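Marcela Havlíček, Siham Ramadan, Anas Fawzy
June

3. Build and Data Collection

3.1 Workshop and hardware

The arm was built in a shared workshop in Brastberg, on a bench we rented by the month. It is a tabletop manipulator with six joints and a parallel gripper. The links were printed in PETG on the workshop's two printers, and the joints use hobby-grade serial servos with metal gears. The shoulder joint was printed three times. The first version cracked along the layer lines at the bearing seat, and the second fit the bearing but left no room for the cable. The final part was printed on its side with thicker walls and has held up since.

The controller board and the power supply sit in a box under the base. We used the Keltska board because one of the authors already had two of them and had written drivers for an earlier project. Total spending on parts was 1850 dollars, including the servos that burned out during early tests of the wrist. Tools and printer time are not included in this figure.

The gripper fingers are flat plates covered with a thin layer of silicone. With bare plates, cloth slipped out of the grip whenever the arm moved upward at more than a slow speed. Silicone solved this for most fabrics but made it harder to let go of light items, which tended to stick to one finger. We added a short sideways motion after each release. It costs a little time and is used in all the trials reported in Section 4.

3.2 Choice of task

The target task is tidying small personal items next to soft bedding. We chose it for two reasons. First, it mixes rigid and flexible objects within a small area, and the two call for different grips. Second, it can be carried out at home without special furniture. Earlier work in our group (the Cherkaoui sorting set) used rigid blocks on a plain table, and policies trained on it failed as soon as cloth entered the workspace. They treated the edge of a cloth as the edge of the table and stopped there.

3.3 Recording at home

Demonstrations were recorded by people doing the task with their own hands, with the camera at head height and pointed down. No markers or gloves were used. Participants were told to work at their normal speed and to keep both hands in view when they could. They were not told in which order to handle the items.

Recording took place in 18 rooms. Room layout, lighting and furniture were left as they were. Before each session the participant laid out small items of their own choosing and placed at least one large piece of cloth close to them. Figure 2 is taken from the recordings made under this setup.

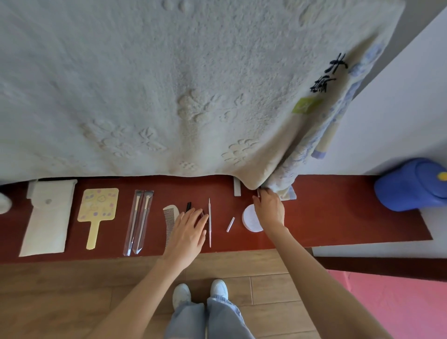

Figure 2. Demonstration with personal-care items on a wooden ledge. The right hand holds the lower edge of the blanket together with a printed towel; the left hand is on the ledge beside a comb.

Several features of the case in Figure 2 are typical of what makes the task difficult. The fold of fabric comes down to the same ledge that holds the small items, so a planner that treats the cloth as a fixed wall will avoid a part of the surface where objects may be found. Near the right hand, a tiny white stick pokes out of the fold, and a cotton pad is partly overlapped by the hand itself. An object detector run on single images has very little to go on for either one. The makeup brushes are in clear plastic sleeves, which raises a separate problem: the depth sensor on our arm returns unreliable values on clear film, and the grasp point has to be estimated from color alone.

The two hands also have different roles. One grips fabric while the other touches the ledge. Our arm has only one gripper and cannot copy this directly. We considered building a second arm, but the bench was too narrow for both bases and the power supply would have had to be replaced. Instead, segments in which one hand grips cloth and the other handles a rigid item were split into two single-hand segments. The cloth segment is played first, and the arm then returns for the item. This works when the cloth stays where it is put. With thick blankets it often slides back, and we discuss those failures in Section 5.

3.4 Labeling

Labels were added by Naima Younis and Marwa Bouzid using the Sillutberg annotation tool, which we modified to allow a segment to belong to both hands at once. Each segment received a hand label, an object label and one of four contact labels: touch, grip, slide or release. Items that could not be named with confidence were labeled by shape, for example "short tube" or "small cylinder." An earlier round of labeling had required a product name for every object, and the two labelers disagreed most often on caps and tubes. Labeling by shape removed most of these disagreements and had no effect on grasp selection, which depends on size and outline.

The object list was closed at 31 classes. Cloth was divided into thin and thick only. A finer division by material was tried and dropped, as it could not be judged from the recordings.

Segments in which both hands left the view were discarded. Segments with one hand out of view were kept if the visible hand was in contact with an object throughout.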